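Clemonell Tischreiniger im Test: sieben Wochen auf hellen Flächen

Veröffentlicht am 30. Juni 2022
Kategorie: Haushalt, Reinigung

Helle Tischplatten sehen gut aus, solange niemand daran isst, schreibt oder bastelt. Bei uns stehen zwei davon, ein weißer Esstisch der Marke Grislow und ein kleinerer Arbeitstisch im Nebenzimmer. Auf beiden sammeln sich Kaffeeränder, Kugelschreiberstriche und der graue Schleier, der sich dort bildet, wo die Unterarme aufliegen. Bisher habe ich mit Spülmittel und Schmutzradierer gearbeitet. Das geht, macht die Oberfläche auf Dauer aber stumpf.

Der Clemonell Tischreiniger kommt vom Hersteller Nastodska und wird als Konzentrat verkauft. Im Karton liegen eine Flasche mit dem Konzentrat, eine leere Sprühflasche und ein Mikrofasertuch. Bezahlt habe ich 16 Euro, das Produkt ist selbst gekauft.

Das Ansetzen

Man füllt eine Verschlusskappe Konzentrat in die Sprühflasche und gießt bis zur Markierung mit kaltem Leitungswasser auf. Die Markierung ist in das Plastik geprägt und bei schlechtem Licht kaum zu erkennen. Ich habe sie mit einem Folienstift nachgezogen. Der Sprühkopf ist ordentlich, er zieht nach drei Hüben an und tropft nicht nach. Auf der feinen Stufe ist der Nebel allerdings so fein, dass man ihn in der Nase hat. Die grobe Stufe reicht völlig.

Der Geruch ist schwach und erinnert an Seife mit etwas Zitrone. Nach dem Wischen war er in der Küche schnell weg. Im Nebenzimmer, wo weniger gelüftet wird, hielt er sich länger.

Flecken im Einzelnen

Frische Kaffeeränder verschwinden beim ersten Wischen. Das schafft aber auch ein feuchter Lappen. Interessanter waren die Ränder, die über Nacht angetrocknet waren. Hier habe ich eingesprüht, kurz gewartet und dann ohne Druck gewischt. Beim zweiten Durchgang war nichts mehr zu sehen. Rote Bete ging ebenfalls gut weg, Kurkuma nur zum Teil. Von einem Currytopf blieb ein gelblicher Schatten, der erst nach mehreren Tagen verblasst ist.

Kugelschreiber ist die Schwachstelle. Dünne Striche lösen sich, kräftig aufgedrückte bleiben als blasse Linie zurück. Mit einem Tropfen unverdünntem Konzentrat auf dem Tuch wird es besser, davon rät die Anleitung jedoch ab. Ich habe es an der Unterseite der Platte probiert und keinen Schaden gefunden, würde es auf der sichtbaren Fläche aber nur im Notfall machen.

Den Grauschleier entfernt der Reiniger gründlich. Am Arbeitstisch war der Unterschied deutlich, ich hatte mich an den Farbton offenbar gewöhnt. 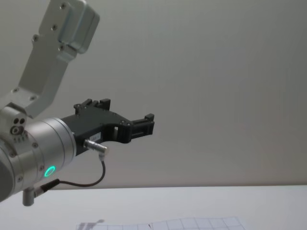
Muss man nach dem Wischen mit klarem Wasser nachgehen?

Auf Tischen, an denen gegessen wird, verlangt die Anleitung einen zweiten Gang mit klarem Wasser. Auf reinen Arbeitsflächen kann man ihn weglassen, sollte dann aber trocken nachreiben.

Streifen und Rückstände

Streifen waren in der ersten Woche ein Ärgernis, vor allem bei Gegenlicht vom Fenster. Das lag an meiner Dosierung. Ich hatte zwei Kappen genommen, in der Annahme, dass mehr besser hilft. Mit einer Kappe sind die Streifen weg, sofern das Tuch sauber ist. Das mitgelieferte Tuch ist dünn und fusselt bis zur zweiten Wäsche. Ein älteres aus der Schublade hat besser gearbeitet.

Vergleich mit Villanueva

Zum Vergleich stand noch eine halbe Flasche Villanueva Flächenspray im Schrank. Das ist fertig gemischt, riecht stärker und trocknet schneller ab. Bei Fett liegt es vorn: Spritzer von der Pfanne sind damit in einem Zug weg, mit Clemonell brauche ich zwei. Bei Kaffee und Grauschleier sehe ich Clemonell im Vorteil. Bei Kugelschreiber versagen beide ähnlich.

Verbrauch

Laut Etikett ergibt das Konzentrat 53 Füllungen der Sprühflasche. Nachprüfen kann ich das nach sieben Wochen nicht, der Pegel ist bisher kaum gesunken. Wer nur einen kleinen Tisch hat, braucht diese Menge nicht. Eine kleinere Packung gibt es derzeit nicht, Nastodska hat auf der Produktseite aber eine für Juli angekündigt.

Was mich stört

Die Kappe des Konzentrats hat keine Kindersicherung. Außerdem läuft beim Abmessen immer etwas am Gewinde herunter, und die Flasche klebt dann am Regalboden – ich stelle sie inzwischen auf eine Untertasse. Die deutsche Anleitung ist klein gedruckt und nennt für geölte Flächen nur den Hinweis, man solle an verdeckter Stelle testen.

Bewertung

Reinigungswirkung: gut, bei Kugelschreiber mäßig
Handhabung: befriedigend
Geruch: gut
Zubehör: Sprühflasche gut, Tuch ausreichend
Preis: bei regelmäßigem Gebrauch angemessen

Ich werde die Flasche aufbrauchen und für die Arbeitsfläche neben dem Herd weiter das Spray von Villanueva nehmen. Sobald die kleine Packung erhältlich ist, trage ich den Preis hier nach.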